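Skodley Wrist-View Demo Recorder for Simulated Grippers

March 2021
By the Skodley product desk

Collect pick-and-place demonstrations in simulation, from just behind the fingers, without buying a robot or apologizing to one.

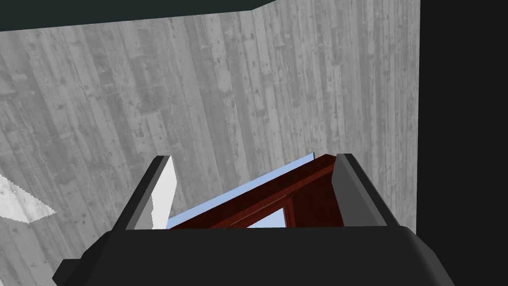
What it does

The Skodley Recorder sits between your simulator and your disk. A person drives a two-finger gripper with a hand controller, and the Recorder saves what the wrist camera renders along with finger opening, arm pose and the operator's button presses. When the operator lets go of the trigger, the episode closes. You get one folder per episode, named in a way your future self has at least a chance of understanding.

The default view looks over the palm, so the gripper takes up a good share of every picture. Customers write in and ask us to move it. We have tried. Pull the camera back and you get a lovely look at the room and a poor look at the grasp, and your model learns a great deal about floors. The mount is adjustable if you'd like to find this out for yourself.

Scenes and objects

The base license comes with 14 rooms and 211 objects to pick up. They include framed pieces with thin rails and a pale panel set in them, which operators dislike and learning systems badly need. Gray plank textures, reddish-brown wood tones, dark overhangs and hard patches of light are all in the set. Textures can be shuffled between episodes. The results are sometimes ugly, and no interior decorator has been consulted.

Rendering is plain on purpose. Edges will look a bit stair-stepped at the default setting. Smoothing can be turned on under Display, at the cost of speed and a noisier fan.

Keeping the bad ones

Fumbled grasps are saved by default and tagged as failures. Please leave this on. Our early testers on the Lendach project deleted every miss out of pride and ended up with a policy that had never seen a dropped object and had no idea what to do about one. Tags can be edited later in the review window, where you can also trim the long pause at the start while the operator looks for the right button.

Specifications

Recording rate: 30 frames per second
Gripper models: two-finger parallel, wide or narrow palm
Saved per step: wrist image, arm pose, finger opening, operator input
Optional second view: fixed overhead
Export: image folders with a plain table, or the Elora packed format
Manual: 156 pages, with an index this time

In the box

Software license for one workstation, hand controller, cable, spare cable. The controller works in either hand. The Yáñez foot pedal is sold separately and marks the start and end of an episode if your operators would like to keep their thumbs free.

Before you order

The Recorder collects demonstrations and does no training. It will not tell you how many episodes are enough, and neither will our sales staff, though they may sigh. Lab licenses cover up to four workstations on one site. Returns are accepted on unopened controllers only.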